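News | Projects | People | Archive

Simulation pretraining cuts demonstration count

Kerstin Fuchs and Ramil Tiongson have finished the first round of the Landgate two-arm study. The policy was trained on 3,717 simulated episodes, then tuned on 126 teleoperated ones. Object placement and table surface were resampled for each episode. A baseline without simulation needed 1,480 teleoperated episodes to reach the same placement score. Transfer was weakest for objects lying on their side. Iulian Surdu is rerunning those cases with four contact models.

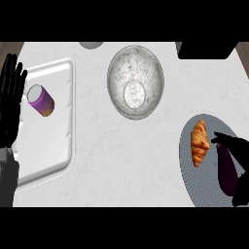 Simulated tabletop task: right hand at the eggplant, can on the tray at left.

Shares: 4 | Comments: 0

Contact: Iresha Uddin, Landgate newsletter | Back to top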